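2023年2月10日
记录:Yara Hakim

上午接着弄收拾桌面的任务。咖啡机又在漏,垫了块抹布先用着,谁路过帮忙拧一下,不然周一来又是一摊水。

先把昨天没写完的补上。Pundalitz 那版策略换了新的抓取头以后,单抓一个方块已经很像样了,我看着心里还挺高兴的,差点就去群里发消息。后来想想还是忍住了,去年也是差不多这个阶段,我兴冲冲地跟家里说“快了快了,再过一阵子机器就能替你们收积木了”,结果我妈每次打电话都要问一句,积木收得怎么样了。所以今年的原则是,先写在本子上,别的以后再说。

场景还是用 Daher 那个老机房。有人问过为什么不用干干净净的白背景,我自己是很喜欢这个机房的,到处是旧设备,地面也磨花了,看着像一个真有人干过活的地方。家里也好,车间也好,谁的桌子周围是一片纯白呢?再说白背景里练出来的东西,一搬出来就发懵,这个亏我们吃过,我不想再吃一遍。

今天分两种摆法跑。第一种是把机械臂放到地上,底下铺那块浅粉色的垫子,先什么都不让它拿,只让夹爪朝下去找位置。这一步很枯燥,我泡了一大杯茶,一边看一边改昨天的表格,倒也不觉得慢。

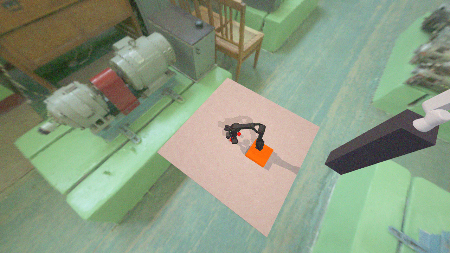
地面这一轮主要看影子的影响。Dedov 规划器对深色区域一直有点疑神疑鬼,光源一换角度,它就绕路,绕得还很认真,好像前面真有个坎似的。我把光照随机化的范围放宽了一档,重新跑了14次,有两次还是绕了,其余的路径都比较直。绕的那两次日志我留着没删,在共享盘 Edine 目录里,想看的自己去翻,命名规则照旧(我知道命名规则很难记,下个月统一改,这次是真的要改)。

顺便记一件小事。中午吃饭的时候聊起来,如果让大家选一件最想交给机器干的家务,会选什么。我本来以为肯定是洗碗,结果一桌子人说什么的都有,有说叠袜子的,有说给猫铲屎的,还有说把孩子乱扔的东西从沙发缝里掏出来。我听到最后这个特别有感触,沙发缝这种地方,软的,看不见底,里面可能有硬币可能有饼干渣,人伸手进去全凭手感,两秒钟就掏出来了,放到我们这边来做,够写一整年的开题报告。车间那边也是一样的道理,拧螺丝、搬箱子早就有专门的设备在做,可是下班前把台面归置归置,把散落的小零件各回各盒,这件事到现在还是人弯着腰在干。

下午换第二种摆法,搬到大桌面上来,放三个小红方块。要求写得很简单:一个一个拿起来,别碰倒旁边的,放到指定位置。写下来就这么一行字,小孩子听一遍就懂。

难的地方在挨得近的时候。方块单独放着,怎么抓都行,抓歪一点也无所谓;两个靠在一起,手指就得往缝里插,插得浅了夹不住,插得深了会把旁边那个顶走。我今天盯着看了很久,发现它在最后一小段路上特别犹豫,下去一点,停一停,再下去一点,跟我第一次给我外甥剪指甲时差不多。我不觉得犹豫是坏事,但是照这个速度收拾一张餐桌,大概饭都要吃下一顿了。

还有一个老问题,方块一旦歪了,策略就不太知道该拿它怎么办。训练数据里绝大多数都是四平八稳躺着的,歪着的样子见得太少。这个怪我,当初生成初始位置的时候图省事,只随机了平面上的位置和朝向,没有让它们互相搭着、斜着。真正的桌子上哪有那么守规矩的东西,勺子搁在碗沿上,遥控器压着半张报纸,都是斜的。下周把初始状态改成从半空随手撒下来,撒成什么样就是什么样。

另外夹爪的闭合力我调低了一点,原来那个值对小方块来说太凶,夹的时候容易把它挤得转起来。调低以后转得少了,提起来的时候滑落的情况又多了一些,两头不讨好,暂时取个中间值,等有空再做细扫。参数写在配置文件的注释里,注释是中文的,合并的时候别给我冲掉。

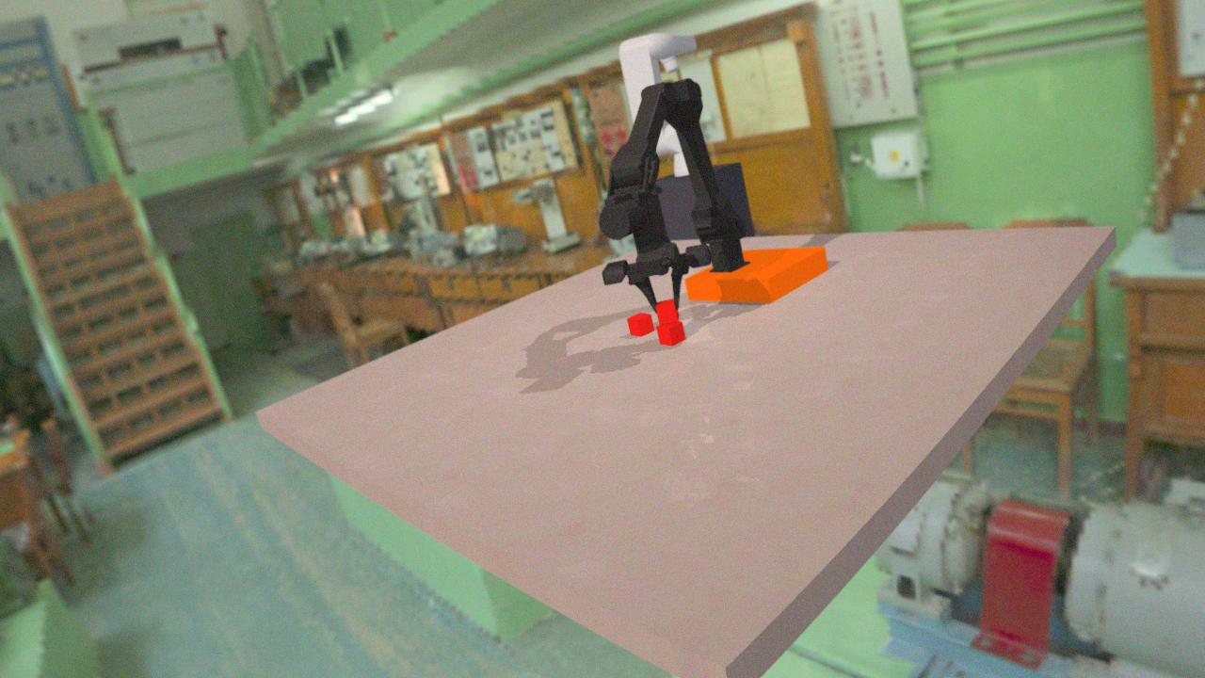 隔壁桌的同事看完这一段,在旁边批了很长一串,大意是我对“能不能干家务”的标准定得太含糊了:抓起方块算一回事,收拾好桌子是另一回事,中间差着判断什么该收、什么别动、收到哪里去。要是家里有人正在拼图,桌上摊着几块,机器上来就给归拢了,动作再漂亮也是要挨骂的。批注最后还问,打算什么时候开始管这一层。

这个批评我认。我回了一句,说手还没练稳就去想主人的心思,有点早;可是写完自己又觉得这话站不太住脚,两边总得有人先开始。也许可以加一个很小的变体,比如三个方块里指定一个不许动,只收另外两个,看看它在紧挨着的情况下能不能忍住。改动不大,一下午能搭好,成功与否的判定也好写:指定的那个位移超过阈值就算失败。谁有兴趣可以来跟我一起弄,我这边茶管够。

说到到底行不行,我眼下的看法是这样的(只代表今天,下周可能又变):东西是硬的、形状规矩的、桌子够大、不赶时间,那机器可以搭把手了;东西一软一乱一挤,还是得自己来。真机那边我更没把握,仿真里的摩擦怎么调都偏听话,九成以上的麻烦要等碰到真东西才会冒出来。前几天我在家擦灶台,擦着擦着就停下来看自己的手,看它怎么绕过锅把,怎么碰到一粒米就自己加了点劲,加的时候我完全没想过。家里人问我在发什么呆,我说在上班。

待办,按我记得起来的顺序:
初始状态改成随机撒落,歪的、搭着的都要有。
“不许动”的变体先搭一个粗的出来。
Dedov 那两次绕路的日志,跟光源角度对一遍。
闭合力做细扫,晚上挂着跑,跑之前看一眼磁盘还剩多少,上回就是半夜写满了。
桌面这组的统计今天没来得及整理,原始记录都在,周一上午补。
咖啡机。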